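Budget check: two handheld grippers or one small arm for laundry folding data?

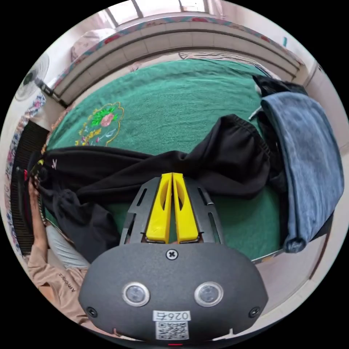
marlowe_k
Trying to settle our equipment list before October and would like opinions from people who have already spent the money. We're a small shop working on clothes folding and sorting. Pants, jeans, towels, the usual. The plan so far is to collect demonstrations in real bedrooms with handheld grippers and leave the arm for later. I have room in the budget for one of these:

Option A: 2 handheld grippers from Fudavon, plus spare fingers, a laptop, storage, and pay for people to do the folding.
Option B: 1 handheld gripper and a Trinov tabletop arm, with much less left over for paying people.

My partner wants B because he says we need something to test on. I lean toward A. What would you do?

dustpan44
A, and don't think about it too long. An arm bought before you have data sits on a bench. We bought ours first and it was 11 months before we ran a policy on it that was worth watching. By then the maker had a newer version out for less.

Put the money into hours. Pay for people's time and for the trips between homes. That line is always too small in the first draft of the budget.

relay_nine
I disagree with dustpan44. If you collect for months with no arm, you won't find out that your data is bad until it's too late to fix cheaply. Folding pants is a good case. A person holding a gripper will twist their wrist in ways a small tabletop arm can't copy. You want to know that early. Option B, or rent.

marlowe_k
Renting is something I hadn't priced. Does anyone rent small arms by the month?

relay_nine
Seixas does. They want a deposit and you pay freight both ways. Get the freight quoted up front. Ours was not in the first quote.

hobnail
Whichever way you go, buy for soft goods. A lot of handheld grippers are priced with hard plastic fingers and those are fine for cups and boxes. On terry cloth and elastic waistbands you want fingers with some give, and they wear out. Ask Fudavon what a pair of fingers costs on its own before you order. That number told me more about the yearly cost than the price of the gripper did.

marlowe_k
Good point. I have spare fingers on the list but I guessed at the price. Will ask. Also wondering about a second unit. Is it for two-handed folding or just as a backup?

dustpan44
Both, if you're honest about how long repairs take. Folding jeans with one gripper is possible but you end up using your free hand to hold the cloth, and then that hand is in your data. With 2 grippers you can do it properly. But the day one goes in for repair you're back to single-hand tasks. We ended up with a third as a spare and I'd budget for it in year two.

relay_nine
Agree on the spare. Don't agree that one hand is useless. There's plenty you can do with one: pick a garment off a pile, straighten it, drag it flat, move it to the end of the bed. Start there and you only need the one unit and can afford the arm.

tinplate
I do the purchasing where I work, so here is the boring side. Get the warranty terms in writing and check whether they cover use outside a lab. One supplier we used, Starkik, treated home use as field use and it cut the coverage in half. Also check:

Who pays shipping on returns.
Whether calibration is included or billed per visit.
Whether the recording software is a yearly license.
Insurance for working in other people's homes. This was a separate policy for us.

The software license is the one that got us. It didn't show up until renewal.

hobnail
Seconding the license. Also label every unit and log which one made which recording. When a finger mount loosens you'll want to know what to throw out. Costs nothing.

marlowe_k
Thanks all. Where I am now: 2 handheld grippers, 2 sets of spare fingers, and a short rental on an arm partway through so we can check the wrist angles relay_nine mentioned. That moves my partner's test earlier without buying anything big. Insurance goes in as its own line. It cuts into the pay for folding, so we'd cover fewer homes to start.

dustpan44
Still think you should cut the rental before you cut homes. Same ten bedrooms gets you the same ten blankets.

relay_nine
And I'd still cut homes first. Ask for a rental that you can push back by a few weeks in case collection runs slow. Seixas let us move ours once with no fee.

marlowe_k
I'll ask them. Quotes are out to Fudavon and Seixas and I'll post the finger price when I get it.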